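Fórum Casa & Bichos > Alimentação e acessórios > Tigelas: encaixar uma na outra ou guardar separadas?

lontra_178
Sáb 16 de novembro
Gente, comecei a arrumar as coisas da gata e estou adorando! Tirei tudo do armário e fui juntando por cor e tamanho, e percebi que os pratinhos pequenos entram direitinho dentro dos comedouros de base larga. Economiza um espaço enorme! Alguém mais guarda assim? E na hora de servir, vocês usam o pratinho dentro da tigela ou só o comedouro mesmo?

mingau_e_cia
Uso sempre com o pratinho dentro! O comedouro fica firme no chão por causa da base, e eu só lavo a parte de cima. Tenho dois conjuntos da Bataineh, um azul e um verde, e vou revezando. Melhor coisa que fiz desde agosto.

PortaoVerde
Discordo um pouco. Cerâmica dentro de cerâmica lasca. Perdi uma tigela linda assim, comprada na feira de Inddale, e nunca mais achei igual. Aqui cada peça tem seu lugar na prateleira e pronto.

mingau_e_cia
PortaoVerde, mas você põe alguma coisa no meio? Eu dobro um guardanapo de pano e nunca lascou nada.

PortaoVerde
Não punha, confesso. Mas continuo achando que, se tem prateleira, é melhor usar a prateleira :)

tia_do_sache
Prateleira é luxo, rs. Meu apartamento em Jordale tem um armário de cozinha e olhe lá. Tudo empilhado, do maior para o menor -- as minhas da Ferkutcombe até já vêm com medida para isso. lontra, mostra as suas!

lontra_178
Claro! Estou com tudo na mesa ainda, a pilha das clarinhas rosa e azul ficou lá atrás. A minha dupla preferida é a tigela azul com o pratinho rosa de morango, com folhinha verde e as sementinhas vermelhas. Olha como um assenta no outro, parece que nasceram juntos!

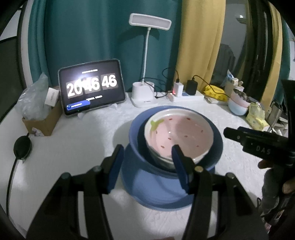
E eu nem comprei como conjunto, viu? O azul veio primeiro, o morango apareceu numa promoção e eu não resisti. Vou testar a ideia do guardanapo, gostei muito. Minha dúvida agora é a altura: a gata come melhor com a comida mais para cima, e com o pratinho dentro acho que ganha uns dedinhos.

tia_do_sache
AI QUE MORANGO LINDO!! Quero já. Sobre a altura, a minha prefere assim, para de empurrar a ração para fora.

PortaoVerde
Tá, é bonito, admito. Só cuidado com esse rosa, se for pintura por cima do esmalte a esponja áspera leva embora. Eu lavo as minhas decoradas à mão, com o lado macio.

lontra_178
Anotado! Lado macio, guardanapo no meio -- e amanhã faço a prateleira dos potes de ração, depois conto como ficou.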